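Thread on what changed on our floor at Bamness, Surkora site, after the kitting line got its first automated cell. I maintain the cell and the demonstration stations that feed it. Numbers are ours and from one site.

**1/** The work: travel and guest kits. Toothpaste, comb, soap, a cup or tumbler for some customers, all of it into a tray or a box. Mixed items, short runs, frequent changeovers. Fixed automation never paid here. By the time a fixture was cut, the kit had changed.

**2/** The cell is two arms on a bench with a learned policy. On the floor it's called Paul. The name came from the old label printer that stood in the same spot, and the asset tag still says PAUL-2.

**3/** Before Paul: 27 people on kitting across two shifts. Now: 27 people. Headcount is the first thing everyone asks, so there it is. What moved is the hours. 11 of the 27 now spend part of each week at the demonstration stations, where they do the task by hand and it gets recorded for training.

**4/** Two kinds of station. One uses a hand-held gripper with the same finger geometry as the cell. The other uses trackers strapped to the backs of both hands, fingers free. Gripper data transfers with less trouble. Hand data is quicker to collect and shows how people really order the steps.

**5/** A new kit needs 300 accepted demonstrations before we let the cell try it. That figure is a local rule set by Konrad Mayrhofer, our process lead. It's too many for soap and too few for anything in a soft tube. We've kept one number for all of them so the schedule stays readable.

**6/** Accepted is the word that causes arguments. Skesia, our logging software, rejects a take if tracking drops, if the clock drifts, or if the operator pauses too long. The third one was a problem. People who stop to check a cap is seated were being rejected for it. People who didn't check were passing.

**7/** Dinesh Talukder found that one. He has packed here longer than I've worked here and he's careful. His acceptance rate was the lowest on the shift, and his kits had the fewest returns. We raised the pause limit in June and his rate came up to match everyone else's.

**8/** Side effect worth writing down: for several weeks before the fix, good packers had been getting a score that said they were bad at the job. It was on a screen at the end of the aisle. The screen now shows station status only. Per-person numbers are visible to the person and to Konrad.

**9/** Pay. Demonstration hours are paid at the kitting rate plus a station allowance. At the start there was no allowance, and the sign-up sheet stayed empty after the first week. I'd tell any site to settle this before buying hardware.

**10/** Fatigue is different, and not always lower. Kitting is shoulders and feet. The hand-held gripper is wrist and thumb. The trackers are light, but there's a cable on each hand and you start moving as if it might catch. We rotate people off the stations well before the end of a shift.

**11/** Demonstrators also slow down when they know they're being recorded. The policy learns the slow version. Asking people to speed up makes it worse, as they drop things and the take is lost. What helped was leaving the recorder running through a whole block and segmenting afterward. Pace goes back to normal once people stop thinking about the start button.

**12/** Consumables. Finger pads wear. The fabric over the foam goes first, then the foam tears at the corners. Worn pads grip differently, so a dataset recorded across a pad change has a step in it. We now log pad changes in Skesia as events. I missed this completely in the first quarter.

**13/** Current pads and the current two-hand task:

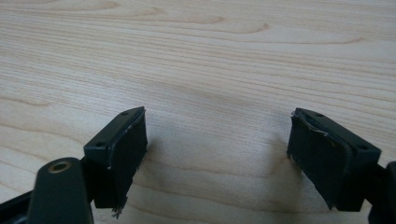
Gripper first, tube-and-tumbler with trackers second.

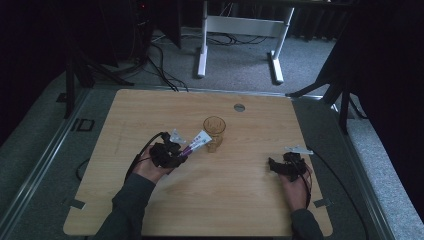
**14/** Running total for the tumbler kit is 543 accepted takes, well over the 300, and the cell still can't do it reliably. Insertion angle is the main failure. A person corrects the tube by rolling it against the thumb. Two flat fingers can't do that, so the policy copies the approach and then has no equivalent for the correction.

**15/** So the tumbler kit stays manual for now. Konrad wanted to keep collecting. Dinesh suggested packing the tube first and setting the tumbler over it. We tested his sequence at a normal bench and it was faster for people too. It went into the work instruction the same week, with no robot involved.

**16/** That has happened more than once. Recording a task means writing down its steps, and some of the steps are only there out of habit. I'd put part of the throughput gain we report under "automation" in this category. I can't split it out cleanly, because the sequence changes and the cell came in over the same months.

**17/** New roles: two station leads, both from the packing floor, and one reviewer who checks segmented takes. I'd expected the reviewer to come from engineering. We tried that. Engineers passed takes where the item was in the right place and the wrong way up.

**18/** What people complain about, taken from the shift log and lightly edited: the straps, the cables, Skesia logging them out during breaks, and being asked to repeat a take with no reason shown. The last one is fixed. Rejections now carry a reason code and a plain sentence. Logout is open with the vendor.

**19/** What they don't have yet is a written answer on what happens to kitting hours once Paul handles most of the standard kits. I've asked for one. The draft covers hours through the next contract period and says nothing after that. Several people have pointed this out at shift meetings and I agree with them.

**20/** Someone will ask about cell uptime. It's fine on soap and combs, poor on anything transparent, and I don't trust our figure enough to post it. The counter treats a changeover as uptime. I'm rewriting it next, and will add the number to this thread once it means something.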